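A Day at the Cutdale Brick Works

I have wanted to see the Cutdale works ever since I moved to Tirthorpe, and this October I finally got on the list for their open day. What a treat! We met at the gate, signed the book, and went straight through to the clay store, which smells like a garden after rain (I could have stayed there all morning).

Fung-ping Yau led our group and knew every inch of the place. She let us press a brick each in the old hand molds, and mine came out lopsided, but I love it.
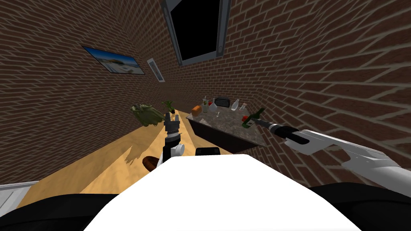
Vol. 8, No. 20

Brown brick with pale mortar is still my favorite look for a room, and I went on about it to anyone who would listen. After lunch we walked the length of the kiln, more than 50 yards of it, and heard how the Grerkeck clay fires darker than the local stuff. Tea and ginger cake followed in the yard. I bought a boot scraper and caught the 508 bus home with clay all over my sleeves.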